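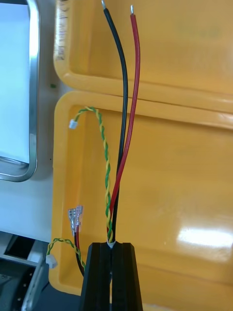

Figure 1. A small harness with three kinds of branch ending: bare wire ends, two white plastic connector housings and a pair of female spade terminals.

Week 7 notes: Wiring harnesses, branches and ends
Small Appliance Repair, evening group
Notes by Teodora Petkov

Welcome back, everyone, and thank you for leaving the benches so tidy last time. These notes go with tonight's bench work, so please read them through once before you pick up the cutters. I know they run on a bit, but a good many of you have told me you go back to them at home, so I'd sooner put in too much than too little.

What we mean by a harness

A harness is simply a group of wires held together so that they can be fitted as one part. The wires travel together for a while and then go their separate ways, each to its own place in the appliance. The place where they part is called the branch point or the breakout, and you'll hear me use both words without noticing. There is usually something holding the bundle at that point – a tie, a sleeve, a wrap of tape – and on the harness in Figure 1 it's white.

Please don't cut that tie off as your first move! I did exactly that on my first Hondley fan heater, years ago, and spent the rest of the evening working out which length went where. The tie keeps the branch lengths in proportion to one another, and those lengths were chosen to suit the case.

Reading the colours

Red and black together on a low-voltage DC harness will most often be positive and negative, and that's how we'll treat them on the practice pieces. Most often is still only most often. Colours follow different rules in mains wiring, in cars and in older imported goods, so check against the diagram or use your meter before you trust them. A green and yellow twisted pair like the two in the figure is two separate wires, one of each colour. Please don't mix it up with the single green wire with a yellow stripe that you know as protective earth. Oskari Kiiskinen asked about this in April and it was such a sensible question that it has been in the notes ever since.

Why twist a pair at all? Pairs that carry a signal, from a sensor for instance, are often twisted so that both wires pick up much the same electrical noise, and the circuit at the far end can largely ignore it. If you have to replace a twisted pair, twist the new one too, and keep the twist going as near to the connector as you comfortably can.

The three endings

Stripped ends. These go into a screw terminal or a splice, or they're waiting to be soldered. The bare part should be as short as the terminal allows. For our Flitach terminal blocks, strip 7 mm. For the larger Väisänen blocks, strip 10 mm. If you nick any strands, snip the end off and start again.

Connector housings. The plastic housing only holds things in position; the metal contacts inside do the electrical work. Pull on the housing and never on the wires. Many housings have a small latch, and a gentle press with a thumbnail is normally plenty.

Female spade terminals. These slide over a flat male tab. A loose one will heat up under load, and you can often spot it later by the browned plastic nearby. The crimp should grip the bare copper firmly, and on the insulated kinds there's a second crimp that takes the strain on the insulation.

Tonight's bench work

Work in pairs, with the power supply off until I've been round.

1. Sketch your harness on paper before doing anything else. Mark the branch point and write the colour beside each wire.
2. Set the meter to continuity and trace each wire from end to end. Tick it on your sketch.
3. Cut one spade terminal off the practice piece, strip the wire and crimp on a new one from the Plavel kit.
4. Give it a firm tug. If it comes away in your hand, look at the crimp before you throw it out.
5. Swap sketches with the pair next to you and see whether you can follow theirs.

The practice wire is 24 gauge for the signal pairs and 14 gauge for the heavier leads, and the strippers have a separate notch for each. Elisa Lombardi has the spare crimpers at the front bench if yours are stiff.

For next time

Bring your sketch and something from home with a harness in it, unplugged and already out of its case if you can manage that safely. No microwaves, please – the capacitor can hold a charge long after the plug is out. Paavo Mäkelä has offered his old bread maker for anyone who comes without.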